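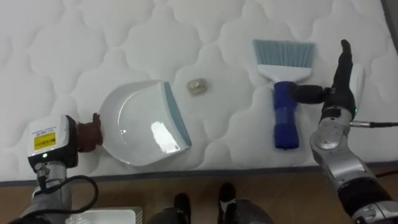 Brush in one hand, dustpan steadied in the other gripper: sweeping up on a quilted mattress at Susgate's Jestville rooms.

JESTVILLE, 11/12/25 – Susgate is very pleased to share that its room-cleaning robots will join the housekeeping crew at Irkwood Lodge next year, after a long and friendly trial that began in August.

The robots look after the small sweeping jobs that have staff kneeling and bending all day, on mattresses and on floors alike. Irkwood has 144 rooms, and the crew there told us early on that their knees and backs would be glad of the help.

"I was a bit wary at first, I'll admit," said Korkor Alhassan, head of housekeeping. "Now my people have more time for guests, and for training each other – we'd been putting that off for years."

No positions will be cut, and all housekeepers keep their current hours. Two of them, Jade Melnyk and Aaliyah Ross, have already moved into new paid roles teaching the robots how a room should be left.
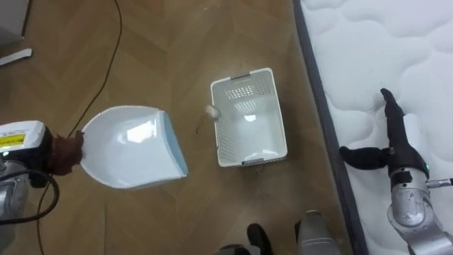
Media contact
Solange Lapointe, Susgate, Jestville office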